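Plistdale Household Task Program
Progress report to Herell, period ending March

1. Status

Work in the period covered the produce-handling part of the grant: moving fruit between carrier bags and a storage basket on a single table. The cumulative log stands at 3,709 entries, of which 122 were set aside during review and will not be used in the analysis. Reasons for exclusion are recorded in the log under the headings agreed at the start of the grant.

2. Materials

The produce is artificial throughout. Real fruit was ruled out in the original plan on grounds of spoilage and variation in weight. The stock was bought through Homier in one order and includes apples, bananas, lemons, limes, oranges and grapes. Surface wear on the older pieces is slight and does not require replacement in the current budget year.

Two types of container are in use. The basket is rigid white plastic with lattice sides and holds its shape under load. The carrier bags are thin translucent plastic with loop handles and a printed pattern near the opening. They are supplied by Šťastný in packs of 10. 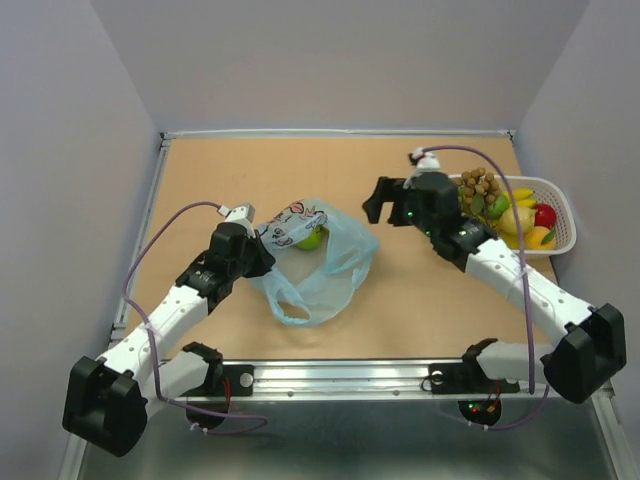
Figure 1. Bag and basket on the work surface, with a green fruit in the bag and mixed fruit in the basket.

The bag remains the harder of the two items to specify. Its outline depends on how it was last put down, and the handle loops do not settle in a repeatable position. The setup sheet now defines the bag by its general place on the table and no longer by the direction of the opening. Basket position is still given as an area along the side wall.

3. Open items

Bag stock is below the reorder level. A replacement order is pending with the supplier, who has advised that the print may change. If it does, old and new bags will be logged under separate codes.

The fruit list needs one correction: limes and green apples were entered under the same code in the early part of the log. Recoding is in progress.

4. Spending

Materials spending is within the approved line. No transfer between lines is requested.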